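**Ticket 2502 – Tischplatte Arbeitsplatz, graue Schlieren / Abrieb**
Standort: Flestemberg
Status: offen, wartet auf Rückmeldung Stikitz
Angelegt: 18. Juni 2024

Problem: helle Holzplatte hat Streifen, gehen mit trockenem Tuch nicht weg. Platte ist seit März drin, vorher keine Meldung dazu. Verdacht: schwarzer Stoff färbt oder reibt ab. Drahtskulptur (orange) bleibt hinten stehen, Fuß macht bisher keine Probleme.
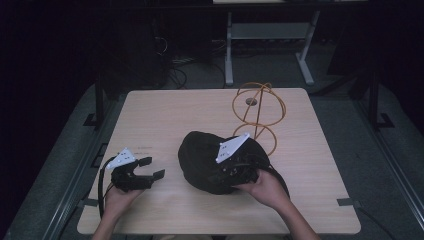 *Eingetragen von: Branka Thielsch, Werkstatt und Ausstattung*

Stoff liegt als Knäuel ungefähr mittig auf der Platte. Bitte nicht ziehen, sondern anheben – wird oft vergessen. Die gedruckten Zeichen links auf dem Holz sind kein Schaden, nicht wegputzen!!

Versucht bisher:

- Mikrofaser trocken: nichts
- Mikrofaser nebelfeucht, 20 Sekunden: Streifen etwas blasser, nach dem Trocknen wieder da
- Radierschwamm: NICHT gemacht, Öl geht sonst mit runter
- Reiniger Caputo, verdünnt: an Unterseite getestet, keine Verfärbung. Oben noch nicht

Nachtrag, gleicher Tag: nochmal von nah geschaut. Fünf Stellen, alle linke Hälfte. Die längste schräg, drunter eine kürzere, dann eine unterbrochene, eher gepunktet. Dazu ein dunkler Punkt und ganz am Rand links was sehr Schwaches, kaum von der Maserung zu unterscheiden.
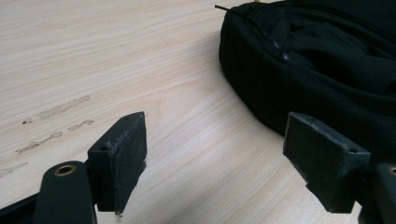

Foto: Werkstatt Flestemberg, Ticket 2502

Am Stoff selber glänzt eine Stelle gräulich, wirkt wie abgerieben oder beklebt. Könnte Kleberrest sein, dann wärs kein Farbabrieb. Unklar. Muss jemand mit der Hand drüberfahren.

Offen:

1. Caputo oben an der kleinsten Stelle testen, 60 Sekunden einwirken, abnehmen
2. wenn nix: Stikitz fragen, obs Oberflächenöl nachlieferbar ist (war Edo natur, steht so aufm Lieferschien)
3. Schleifen nur mit Freigabe, dann 4000er Vlies, immer mit der Maserung
4. Stoff bis dahin auf Unterlage

Ticket bleibt bei mir – bitte nicht schließen.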